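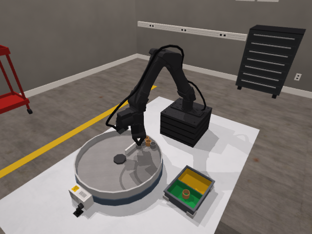 Euan Aitken wrote in to ask why his nightly backup script ran perfectly when he typed it in himself, then did nothing at all when the scheduler had its turn. It's the question we hear most, so it gets to go first.

Why does my script work by hand but fail on a schedule?
Nine times out of ten it's the working folder. When you run a script yourself, you're usually sitting in the folder where it lives, and all those short relative paths resolve nicely. The scheduler starts somewhere else entirely (on Windows it's often System32, and with cron it's the home directory of whichever user owns the job), so your little "logs" folder can't be found. Write your paths out in full, or set the "Start in" box in Task Scheduler to the folder you want. Euan's was exactly this, and he'd been blaming the antivirus for a fortnight, poor bloke.

I've fixed the paths and it still won't go. What next?
Have a look at which account the job runs under. Mapped drives belong to your own login session, so a job running as SYSTEM or as a service account won't know what you mean by drive Z. Use the full network path, and make sure the account has permission to read it and, if you're saving anything there, to write to it as well. I'd also log in as that account once, if your policies allow it, and run the script by hand - you'll generally get a proper error message that way.

Can I use Nellwood to run jobs on more than one machine?
You certainly can! Install the agent on each machine, then add them to a group from the Machines page. The standard licence covers up to 47 machines in a group. If you have more than that, set up a second group and point both at the same job file, and they'll get along quite happily.

What does exit code 3 mean?
In Nellwood it means the job started, but a file it depends on was locked by another program. Spreadsheets left open overnight are the classic culprit. You can ask for a retry under Job Options, and I'd suggest leaving a few minutes between attempts.

And exit code 81?
The stored password for the job's account has expired or been changed. Re-enter it under Credentials and save. Please do remember to save, as the page won't prompt you.

My log file has grown enormous. Is it safe to delete?
Yes, as long as no job is running at the time. Better still, turn on log rotation, which was added in the May release. It starts a fresh file each day and tidies away the old ones after whatever period you choose. If you need to keep records for an auditor, have a chat with them before you choose a short one.

Do you still support the old Usevier scheduler?
We don't, I'm afraid, but the import tool will read its job files and bring most of them across. Triggers based on idle time won't come over, so you'll need to recreate those yourself.

How do I get in touch?
Use the form on the Support page, and please attach your log along with the name of the job. Check it for passwords first - we've been sent a few over the years.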